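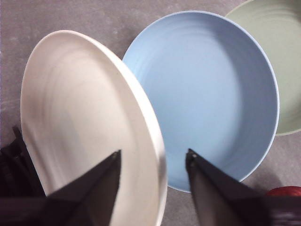
*A white plate between the fingers, with the blue and the green plate still on the table.*

When I asked Kirsty Kereama which rule in her document causes the most arguments, she did not need time to think. "The one about saying what counts as finished," she said. "People are happy to talk about speed and about stop buttons. Then you ask them to write down in one sentence when the plate is in the rack, and the meeting becomes one hour longer."

Kereama is responsible for working practice at Skisside, a small robotics workshop in Urnholm. The document has the title *Veres Practice for Tabletop Handling*, but everybody in the building says only "the Veres". It was first written for a project of that name, and the project ended and the rules stayed. It covers the ordinary work of teaching and testing an arm on household objects: plates, fruit, cups, a dish rack. I visited in January, and we talked for most of a morning, first in the kitchen and then at the bench.

I had expected a thick binder. The Veres is 2 pages, one on each side of a sheet, in a plastic sleeve. Kereama told me that the first version was much longer and that it was read by the person who wrote it.

"I was that person," she said. "I was proud of it. It had a chapter for definitions. Then I watched Alby begin a session and he walked past the binder with a coffee in his hand. I could not be angry, I would have walked past it too."

Alby Doolan runs most of the sessions. When he joined us later I asked if the coffee story is correct. He said it was tea.

**Before the arm moves**

The first part of the sheet is about the table. The operator writes down which objects will be used and where each one begins. Anything that is not on the list leaves the table before the power comes on. The sheet also asks for a look at the surface itself, with a wipe if it is needed, and for one slow pass with the gripper empty and the fingers closed.

I asked why a closed pass with nothing in the fingers deserves its own line.

"It is the cheapest test we have," Kereama said. "You see if the arm believes the table is where the table is. You see if the two fingertips meet properly. If one pad has moved, you want to learn it over an open piece of table and not on the edge of somebody's plate."
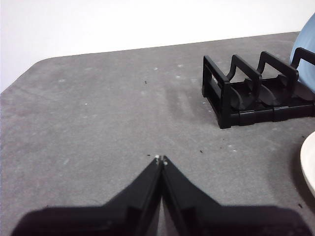
The pads have their own small section. They must be checked by eye and then by touch, with the arm stopped, and a pad that has started to lift at a corner is changed the same day. Kereama does not accept glue as a repair. Doolan, I noticed, looked at the floor while she explained this.

The speed limit is also in the first part. For a new object, or for a known object in a new place, the hand may move at no more than 80 millimeters per second. After the operator has signed for the object, the limit can be raised. The number is a house rule, and Kereama was careful that I understand it so.

"Please do not print that it is a safe speed in general," she said. "It is the speed at which our people, in our room, have time to see that something is going wrong and press the button. Another workshop has another arm and other people. They should sit down and find their own number, and write down how they found it. I am more interested in the second thing than in the first."

She has a similar opinion about risk assessment. The Veres does not replace it, and the first line of the sheet says this in bold letters. A formal assessment for the cell was made by Bronwyn Henare, who is from outside the company, and it is repeated when the arm, the gripper or the fence is changed. The Veres comes after that. It is for the daily habits, which an assessor sees only on the day of the visit.

**What counts as finished**

Then we came to the famous rule. Each task on the bench must have an end condition that two people can judge in the same way, without talking to each other. Kereama gave me an old example from the notebook: "Put the apple on the plate."

"It sounds clear, yes? Now the apple is on the rim and leans on the table. Is it on the plate? One person says yes. The other says no, and she is annoyed that he says yes. So now we write that the apple rests on the flat part of the plate, nothing holds it, and it does not roll. If you can see all this, it is finished. If you must discuss it, it is not finished."

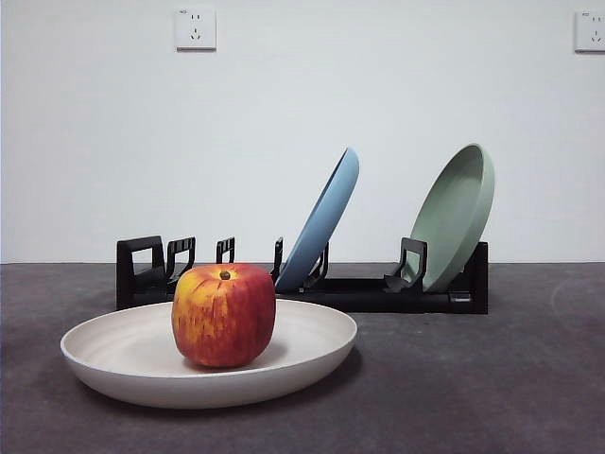

*The white plate with an apple in the middle, and two plates in the rack behind.*

For the rack, the condition is longer. The plate must stand in a slot, supported by the rack alone, and the gripper must be open and away from it. The angle is not part of the condition. This surprised me, and I said that at home I like my plates to stand straight.

"At home I also like it," Kereama answered. "In the first version I had written that the plate shall stand at 90 degrees to the base. Very nice on paper. But a plate in a rack like this one leans, that is how the rack is made. With my rule, a plate that any normal person would leave there was a failure. We had marked good work as bad, and I had to go back through the notebook and correct it. It was not a pleasant week for me."

She kept the old page. It is pinned up inside a cupboard door with her own handwriting on it, and the word in the handwriting I will not repeat.

The rule that followed from this mistake is that an end condition has to be tried by a person before it is given to the machine. The operator puts the plate in the rack by hand, some times well and some times badly, and a colleague judges with only the written sentence to help. If the judge hesitates, the sentence goes back.

**Taking a plate that stands between other things**

The second side of the sheet is mostly about gripping. Doolan had come to the bench by this time, and he took over some of the answers. He is less formal than Kereama, and he speaks quickly, so I hope that I have his words in the right order.

"A flat plate is the awkward one for the fingers, because there's not much to get hold of," he said. "A standing plate looks easy. Then you've got the rack either side of it. So you come in low, you stop short, you look. Then you close."

The stop is written in the Veres as a separate step. When the fingers are close to an object that stands near a fixed part, the arm must pause before contact, and the operator must look from the side and not only at the picture from the wrist. The wrist picture is good for the fingertips, Doolan said, but the body of the gripper fills so much of it that you can forget what is under your hand.
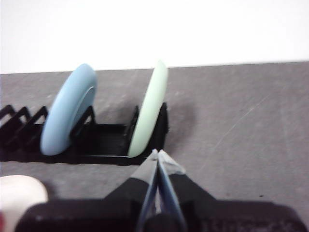 *Fingertips just short of the lower rim of the green plate.*

I wanted to know whether the operators really make this pause when they are tired. Kereama said that she does not want to depend on it. After 90 minutes the session is closed, also if the last task is not complete, and a different person starts the next one. The person who finishes must write the handover note while still standing at the bench. In her experience a note that is written at the desk becomes more polite and less useful.

Doolan showed me one of these notes. It said: "Green plate, slow down at the end of the rack. Left pad changed. Don't trust my second apple."

**Other people's rules**

A visitor from Cudenport, Hemi Kerslake, has asked for a copy to use in his own workshop. Kereama sent it with the numbers removed. He telephoned to say that the file was damaged, and she had to explain that the empty places were for him. He was not very satisfied, she told me, but he has filled in three of them and has argued with her about the fourth, the one for the pause.

I asked what she will change in the next version. There is a line which says that broken items shall be "removed promptly", and she dislikes both the word "promptly" and the fact that it does not say who removes them. Kastriot Delić, who looks after the bench and has the dustpan, has made a proposal in pencil in the margin. She has not answered him yet.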